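Vimurport Works Newsletter – March

Slatted surfaces: revised cleaning and inspection intervals

Following the winter survey of the Vimurport stores, the cleaning schedule for all slatted and grooved surfaces has been rewritten. It covers roller shutters, cabinet fronts of the tambour type, ribbed floor matting and the ventilation louvres on the north wall. The old schedule treated these as flat surfaces and gave them the same wipe-down as doors and worktops. The survey found that this left most of the dirt where it was.

Katalin Antal inspected 179 surfaces between the loading bay and the upper archive. She recorded the depth of dust in the grooves, the state of the end fixings and, for shutters, the force needed to start the curtain moving from the closed position. The full table is held in the works office and can be copied on request.

The main finding concerns groove width. Wide grooves hold loose dust, which comes out with a soft brush and a vacuum nozzle. Narrow grooves hold a mixture of dust and old polish, and a brush passes over the top of it. In the upper archive, where a silicone spray was in use until last year, the deposit had set hard enough to need a nylon scraper. The spray has been withdrawn. Any remaining cans should be handed in at the stores hatch.

Lighting also matters more than the old instructions allowed. A groove lit from straight ahead shows very little. The inspection lamp should be held low and to one side, so that the light runs across the ridges, and then moved to the opposite side and the check repeated. Dark finishes need both passes. Antal's notes give several cases in which a surface passed under the ceiling lights and failed under the lamp.

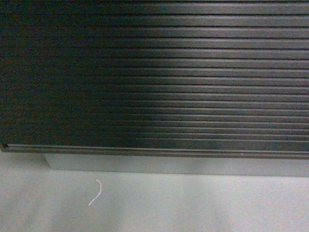

Dark grey ribbed surface under uneven light, with the left half in shadow.

The new intervals are as follows. Shutters in daily use are to be brushed every month and the side guides vacuumed at the same visit. Shutters opened less than once a week move to a quarterly brush. Tambour cabinet fronts are quarterly throughout, apart from those in the paint store, which stay on the monthly list. Floor matting is to be lifted, brushed on both faces and relaid square to the wall. Matting that has curled at a corner should be replaced and not taped.

Lubrication is now tied to cycles where a counter is fitted. The guides are to be treated with dry PTFE at 4000 cycles, and the end locks checked every 1000. Shutters without a counter keep the yearly date on the door card. Oil and grease are not to be used in the guides under any circumstances – they bind the dust into a paste, and the lower slats then start to drag.

Replacement slats for the older shutters come from Goicoechea and are ordered by profile number, which is stamped on the inside face of the bottom rail. The Grurnia annexe uses a different profile and the two will not interlock. Two lengths of each are kept in rack 2.

Questions on the schedule should go to Ghizlane Lamrani in the works office, mornings only. Revised door cards will be issued with the next stores delivery.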